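Accueil | Le catalogue | Montages | Pièces détachées | Contact

Imprimer cette page — Envoyer par e-mail

Pince parallèle Plosside, version noire mate, avec support de caméra au poignet

Réf. atelier : PLO-2
Disponible en kit ou montée

Bonjour à toutes et à tous ! Je tiens cette petite boutique depuis mon coin de l'atelier partagé Barbier et la Plosside est, de loin, la pièce sur laquelle on m'écrit le plus. Alors je refais la page en entier, parce que l'ancienne datait d'avant le changement de doigts et que je passais mes soirées à corriger par mail ce qu'elle racontait (désolé pour ceux qui ont commandé la mauvaise visserie, je vous ai tous remboursés, je crois).

La Plosside est une pince à deux doigts parallèles, pensée pour les bras de bureau et les petits bras qu'on bricole soi-même. Je l'ai dessinée pour le mien, un Tumov de deuxième main que j'ai retapé dans ma cuisine avant de l'installer à l'atelier, et puis Apolline Marchal en a voulu une, et puis son beau-frère, et voilà comment on se retrouve avec des cartons jusque sous l'établi. Les mors sont larges, plats, avec une rainure verticale qui guide les petits objets ronds, genre stylo ou goupille. Ils se rejoignent bien à plat quand la pince est fermée, c'est le réglage qui m'a pris le plus de temps et dont je suis le plus fier !

Le corps est imprimé, noir mat, sans logo ni marquage. On m'a proposé de graver le nom dessus, j'ai dit non. La première série était dans un noir brillant que j'avais en stock, très joli sur l'étagère, et infernal dès qu'on met une caméra derrière : chaque néon de la salle se retrouvait dans l'image. Le mat règle l'affaire. Si vous imprimez vos propres pièces de remplacement, prenez du mat aussi, et faites un essai sur un seul doigt avant de lancer la paire.

Côté motorisation, c'est un servo Nosetti en prise directe sur un double pignon-crémaillère. Je l'ai choisi pour son couple à basse vitesse et son câble assez souple pour suivre le poignet sans tirer. Le bruit est correct, on peut discuter à côté. La pince supporte 300 grammes en usage tranquille, et je vous demande de vous y tenir : elle en prendra davantage un jour ou deux, puis vous m'écrirez pour une crémaillère neuve.
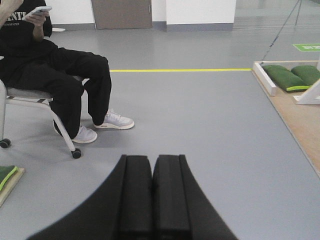 Le support de caméra, maintenant, parce que c'est la question qui revient tout le temps. Il se visse à l'arrière du corps, sur les mêmes trous que la bride, et il est orientable avant serrage. Je conseille de régler l'angle pour garder le bout des doigts en bas de l'image, bien au milieu, avec un maximum de place libre devant. Quand on vise trop vers les mors, on ne voit plus arriver ce qu'on veut attraper, et quand on vise trop haut on perd le moment de la prise. Serrez les vis, bougez le bras à la main dans tous les sens, resserrez. Le jeu est minuscule mais il suffit à fausser un calibrage (j'y ai laissé une soirée entière, avec un morceau de ruban adhésif pour seule consolation).

Pensez aussi à la largeur du champ. Avec une petite optique grand angle, la caméra ramasse toute la pièce, le mobilier, les gens assis à côté, les chaussures de tout le monde. Pour du pilotage à distance c'est très confortable, on sait où on est. Pour de la détection d'objets, je passe sur une optique plus serrée et je suis plus tranquille. Les deux se montent sur le support sans rien changer d'autre.

Ce que vous recevez dans le kit :

Le corps et les deux doigts, déjà ébavurés
Le servo Nosetti avec son câble
Les crémaillères et le pignon
La bride pour Tumov (dites-le-moi si votre bras est un autre modèle)
Le support de caméra, sans la caméra
Un sachet de 26 vis, triées

Le montage se fait en une petite soirée avec une clé Allen et de la patience. Commencez par le pignon, centrez le servo AVANT de poser les crémaillères (je le mets en majuscules exprès), puis fermez les doigts à la main pour vérifier qu'ils se touchent sur toute la hauteur. S'il reste un jour en haut, décalez une crémaillère d'une dent. La graisse fournie est en toute petite dose et c'est voulu, une noisette étalée au cure-dent et on referme.

Pour la version montée, je fais tourner chaque pince sur banc pendant 3 000 cycles avant l'envoi. Le banc, c'est Jérémie Carré qui l'a construit avec une vieille alimentation et un compteur de récupération, et il fait un petit clic à chaque fermeture que toute la salle a fini par adopter comme horloge. Comptez un délai un peu plus long que pour le kit, donc, surtout à la rentrée.

Quelques points que je préfère vous dire avant l'achat. La pince n'a pas de capteur de force, on lit seulement le courant du servo, et ça suffit pour savoir si on tient quelque chose. Les doigts glissent un peu sur le plastique très lisse — je vends des patins souples à coller, ou bien un bout de chambre à air fait très bien l'affaire. Et je ne la recommande pas en extérieur, le boîtier n'est pas étanche du tout.

La prochaine série part en impression en septembre. Pour réserver, un message par le formulaire de contact avec le modèle de votre bras, kit ou montée, et si vous voulez les patins. Je réponds plutôt tard le soir, quand l'imprimante tourne et que je n'ai rien d'autre à faire que la surveiller !

Partages : 26 | Commentaires : 2

Imprimer — Envoyer par e-mail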